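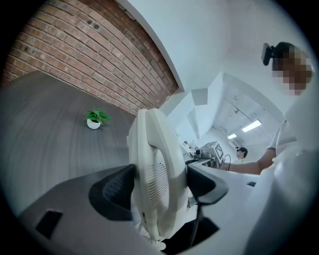 Vernwood Public Health Desk – Outbreaks and Response

The Hatstead measles outbreak was a spread of measles through the river town of Hatstead and the farm villages of the Parsa valley. It began in August and led to 931 confirmed cases. The response is still one of the most impressive pieces of local health work in the region.

Early cases were found among families who had missed routine shots after the Parsa clinic closed. Schools opened late, and nurses went door to door with coolers of vaccine, reaching 400 homes in the first push.
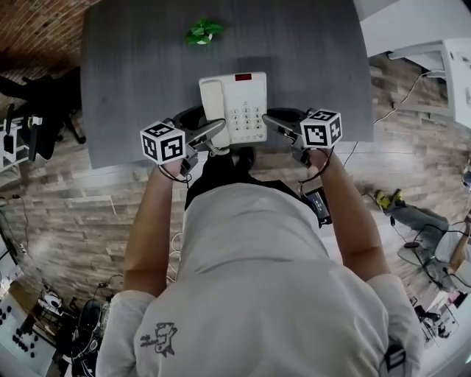 Contact tracing was the heart of the effort, and it was wonderfully thorough. Teams worked from the old Dekanent grain hall, calling every household linked to a case. Most of it was done on landlines, the corded kind with the handset resting in a cradle and a coiled cord, as cell coverage in the valley was poor. In all, 1,905 contacts were reached.

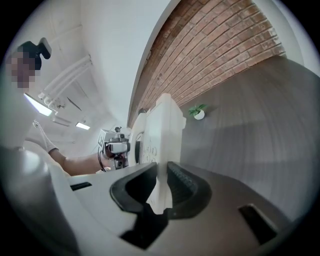 Those who had no record of a shot were offered one within a day, often at evening clinics that ran until 9 p.m. – a schedule that suited farm workers very well. Hatstead later adopted the same hours for its flu clinics.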